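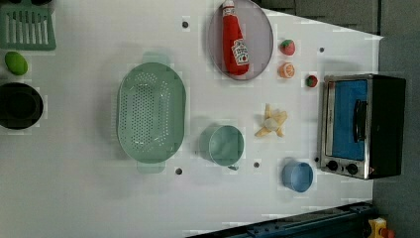

Play kitchen set on the white table: colander, plate with ketchup bottle, fruit, toaster oven.

From: Bastien Besson
To: playroom-stock list
Subject: Re: Play kitchen set, what stays out and what gets boxed

Iwona Makowska wrote:
> The Siqueira shelf is full again and the Karer bin won't close. Before
> July I would like one agreed layout for the play kitchen. Two questions.
> Does the oven stay on the table or go back to the shelf? And can the
> colander hold the fruit, so we can drop the second basket?
>
> Iwona

Iwona,

Oven first. It should stay on the table, at the right side. It is the bulkiest item in the set and the Siqueira shelf is 33 cm deep, so with the door open it will not fit there. The body can extend past the table edge a little, but both control knobs and the bar handle need to be reachable. Wipe the glass with a damp cloth only. The Medus spray leaves a film on it.

Colander: yes, with one limit. The green oval one is long enough for the fruit, but the basin is shallow. Strawberries and the orange slice are fine in a single layer. Anything stacked rolls out when it is picked up by one handle. I would store it flat, fruit inside, nothing on top.

The ketchup bottle goes on its side on the round plate. Standing up, it gets knocked off the shelf. If the label starts to lift, use a glue stick and leave it overnight — tape picks up dirt at the corners within a month.

For the Karer bin, I suggest a limit of 50 pieces and a gross weight under 500 g per tray. The current lid clips are not made for more. Pieces over the limit go to the Stovberg box in the hall closet, sorted as food or cookware, and get swapped in when the set is changed.

Small items: the two strawberries are different sizes. Please log them as separate lines in the inventory. The last sheet has "strawberry x 2" and the smaller one was reordered by mistake.

I have not checked the cups or the cutlery. If you have the old sheet for those, send it to the list and I will merge it.

Bastien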